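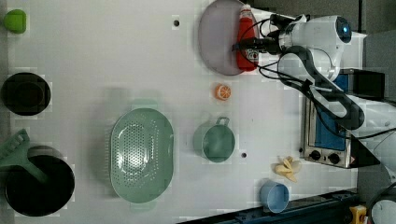

Figure 1. The arm over the ketchup bottle, with the toaster oven at right.

Kitchen Sorting Project — Group Report
Clarnwood, 29/08/2024
Group members: Chathurika Thambiah, Iresha Gazi, Sewwandi Mollah
Advisor: Hilkka Sjöberg

Task
The arm had to pick a named object off the table and set it down on the plate. We kept the other objects on the table as clutter.

Method
We recorded 200 demonstrations by moving the arm by hand control. Iresha and Sewwandi took turns driving while Chathurika kept the log and moved the objects between runs. We then trained one model on all 200 and tested it with 20 runs on the bottle and 20 on the orange half.

Results
The bottle was picked up in most runs. When it failed, the fingers usually closed too high, near the cap. The orange half was harder. A small error in height pushed it away, and 2 runs had to be stopped early.

Problems
The colander and the cup next to it are nearly the same green, and the model mixed them up when we asked for either one. We dropped both from the test list — they stayed on the table as clutter only. The cables also needed checking before each session.

Next steps
Record more demonstrations with the orange and try a slower approach speed near the table.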